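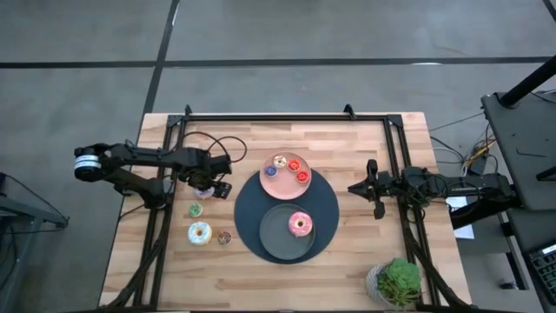 **Table setter and prop stylist, part-time (two openings)**

Clirnwood Table & Toy is hiring two people to set out play food for our catalog and our shop displays in Ferside. The work is mostly donuts right now. Cakes and sandwiches come in August.

You would work at a wood table with a placemat, a few plates or dishes, and a set of toy donuts. Each setup starts from a printed card that says which donuts go on the dish and which stay on the table. You lay it out, check it against the card, clear it, and start the next one. There are 116 cards in the current set.

**What the job involves**

- Arranging toy food by the card, including which side of the icing faces front
- Keeping placemats centered and free of lint
- Wiping down toys and dishes at the end of each shift
- Logging any chipped or scuffed pieces so Dace Bite can reorder from Ovholm
- Packing sets back into their bins by number

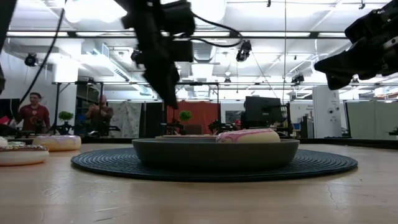
The donuts come in several icings, and a few of them are close in color, so you need to be able to tell light shades apart. Some have sprinkles and some don't, and the cards do make that distinction. You will be on your feet for most of a four-hour shift. Each full bin has to be carried to the shelf and back.

No experience is needed. People who have worked in a bakery, a school lunchroom or a stock room tend to pick it up fast. We train you over your first two shifts, and both are paid.

**Hours:** two or three shifts a week, 9 a.m. to 1 p.m. or 1:30 to 5:30 p.m. Everyone works Thursday mornings, when new stock is unpacked.

**Where:** Gajewski Building, Room 172, Ferside. Street parking only. The side door is the one with the buzzer.

**To apply:** send a short note to Dalia Sepp at the Clirnwood front desk with your name, a phone number and the shifts you can work. A resume is fine but not required. Please put job number 521 on the note. If you can't do Thursdays, say so and we'll keep your name for the fall.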